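## Adding a page to your school site in Vedness

You need an editor account for this. If you only see the "View site" button after logging in, ask your school office to change your role.

1. Log in and pick your school from the list on the left. Staff who work at both Grasodgate and Mirby will see 2 schools.
2. Click **Pages**, then **New page**.
3. Type a title. Keep it short, because it also becomes the menu label. Anything over 20 characters gets cut in the phone menu.
4. Choose a parent page. Classroom pages go under **Classes**, club pages under **Activities**.
5. Click **Save draft**.

The draft is saved to your account and families can't open it yet. You can close the browser and come back to it later from the **My drafts** tab.

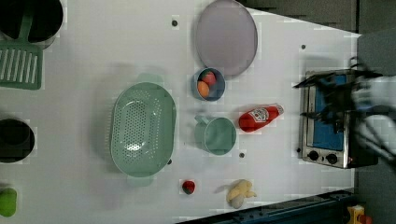
To add text, click the plus sign and choose **Text block**. Pasting from a word processor usually brings odd fonts along, so use Ctrl+Shift+V. Headings should be set from the style menu. Bold text on its own line looks like a heading but screen readers skip over it.

For files, use **File block**. PDFs work best. The district moved 3,096 old files over from Kereama in July, so search the library before you upload a handout again.

When the page is ready:

- Click **Preview** and check the phone view.
- Click each link once.
- Click **Publish**.

The menu can take a few minutes to update. To take a page down, open it and switch **Published** to off. It goes back to your drafts with everything still in it.

Last updated 2023-01-28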